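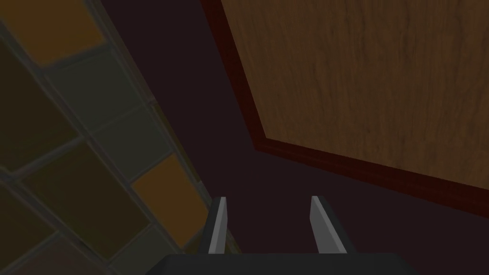

From: Angeliki Liapis
To: mosetti-list
Subject: Re: [mosetti] Reissue running order, and the live side

Sorry, typing this between trains so bear with me.

Subbarao Achari wrote:
> I've now heard the transfers for the Mosetti reissue and I don't
> think the live side should go on at all. The band sound tired, the
> drums are miles away, and anybody buying this already has the
> 21 minute version of "Harbour Lamps" on tape. Put the demos on
> side four and be done with it. Also, does anyone know who owns the
> sleeve photo? Lertchai thought Hivow but they haven't replied to me.

Can't agree about the live side. Yes the drums are far off, they were far off in the hall too, I was stood by the left hand speakers and could hardly hear them. But it's the only recording with Eftychia Kyriakidis on second keyboard and she plays on six of the songs. Leave it off and she isn't on the record anywhere. Would be a real shame.

The demos are fine. Two of them are the same song with a diffrent title, did you notice? "Paper Gate" and "Sunday Gate". Same chords, same middle bit, she just sings it lower on the second. Pick one. I'd have the lower.

My order for side four, for what it's worth —

Sepp (live)
Harbour Lamps (live, the short one)
Paper Gate OR Sunday Gate (demo)
Long Way Down to Tea (live)

Fade the applause after Harbour Lamps or it goes on for ever.

Sleeve photo: not Hivow. They only did the posters. Grigoris Xenos told me years ago that the band paid for the photo outright, so it should be theirs, but get that in writing before anything goes to print. I've an old address for him, will send off list.

Pressing numbers. Lertchai has 296 names down, and Plidik want the final figure by the end of June. 89 of those haven't confirmed, me included, whoops. Consider this me confirming. One copy, black vinyl, no I don't want the tote bag.

Last thing — whoever is doing the notes, please don't call them "forgotten" again. They played to a full room every month for years. I'll read a draft if someone sends me one, evenings best, after 8.

Train's in

Angeliki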